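Cable drag, again: notes on a two-arm fault

The stop came a few minutes before lunch, and for the third time in October it was the right arm. Trusside (our name for the two-arm table, after the shelving company whose crate it arrived in) threw a tracking error on the shoulder joint, held position, and dropped both arms to idle. Nothing fell and nothing hit anything. The log had one line for it, and the line said what the last two had said: commanded position and measured position differed by more than the limit for longer than the limit.

I have put off writing this up because I wanted a cause first. I now have most of one.

Some background. We run food-handling tasks with the arms under remote control. An operator drives both arms, the software records joint positions, and later somebody trims the recordings. Mỹ Đặng does most of the driving. Aba Antwi wrote the limit checker, so she gets the message when it trips. I look after the hardware.

The shoulder joint has a tracking limit of 2 degrees. If the error stays over that for 40 milliseconds, everything stops. Both numbers were chosen when the arms had almost no cable on them. We have added cable since then, mostly for the wrist cameras, and nobody went back to the numbers. That part is on me.

My first guess was the motor. A tired gearbox will show up as tracking error, and this arm has the longer hours. I swapped the shoulder unit for the spare and ran the same recorded motion 10 times with no stop. I called it fixed and told Seidu Asamoah so, in writing. It stopped again the next morning.

The second guess was power. A sagging supply gives you a slow joint under load, and the two arms share one. I logged the voltage for an afternoon. It moved a little when both arms lifted together and never came close to the low-voltage warning. I left the logger on anyway, and at the next stop the voltage was flat.

What I should have looked at earlier was the cabling. One loop lies on the table on the right side, with an inline connector partway along it. It has slack when the arm is folded in. When the arm reaches out to the side, the slack goes somewhere, and where it goes depends on how it was lying when the motion began. The replay test always began from the same pose with the cable laid out neatly by me, so of course it passed.

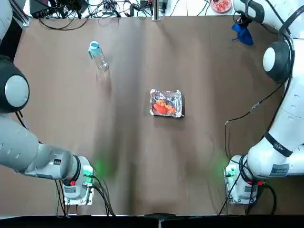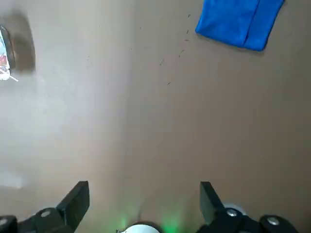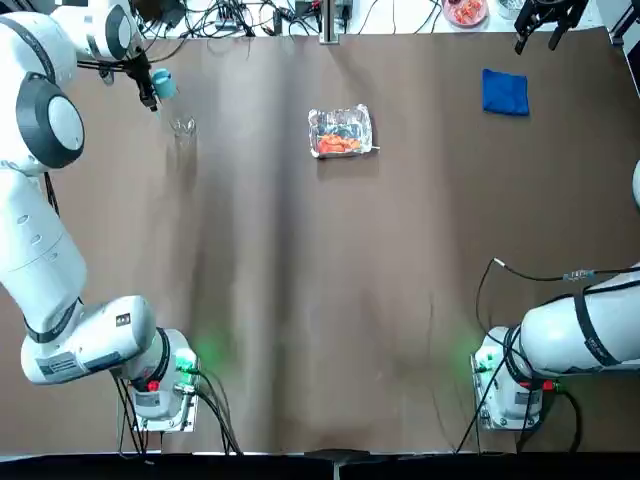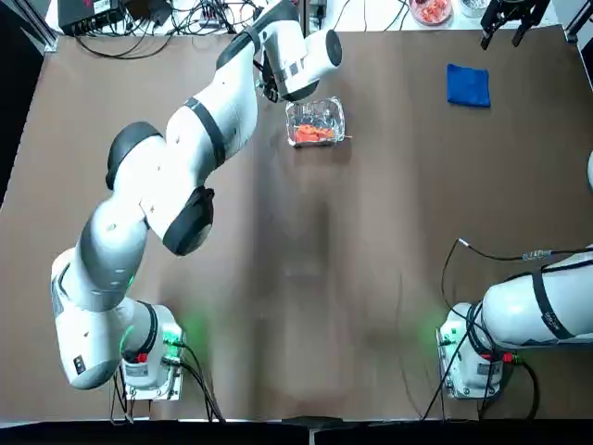 What the logs say

Mỹ's sessions gave me 163 recorded motions for the right arm, counting the ones that ended in a stop. I plotted peak shoulder error against reach. With the arm close in, error is small and boring. Past a certain sideways reach it splits into two groups. One group stays low. The other climbs steadily as the arm extends, which looks like something pulling, and all three stops are in that group.

A worn gearbox does not do that. It would be bad at the same joint angles every time. A pull that appears on some motions and is missing on others points to something loose that can settle in more than one place.

To check, I did the crude thing and held the connector down with a finger during a slow sideways reach, e-stop in the other hand and speed set to the lowest step. The error climbed the same way. I let go and it dropped. I would not repeat this at normal speed, and I have written that on the whiteboard.

Why it bothers me

The stop worked. The checker caught a drag force that was never going to hurt anyone, and it froze the arms in a sensible place. My concern is the connector. It takes the pull each time, and it was never meant to be a strain point. If it lets go in mid-motion we lose whatever is on that line, and I have not tested what the arm does then. The manual covers loss of communication at startup. It says very little about losing it while moving.

There was also talk of raising the limit. Jomar Dela Peña asked if 3 degrees would make the stops go away. It probably would, and we would then have the same pull on the same connector with no message about it. The limit stays where it is.

Changes so far

The loop gets a clamp on each side of the connector, so that tension goes into the clamps. The run is being rerouted along the lower link with enough slack for full reach, measured at full reach this time. The start checklist has a new line for cable position. The replay test now begins from four different cable layouts, two of them deliberately bad.

Still open: pulling the connector on purpose during a slow motion, with the table cleared, to see what the controller does. Aba wants the logging rate raised before we try it – fair enough, the current rate would give us only a handful of samples. The old shoulder unit is back on the shelf, marked good. I owe Seidu a corrected email.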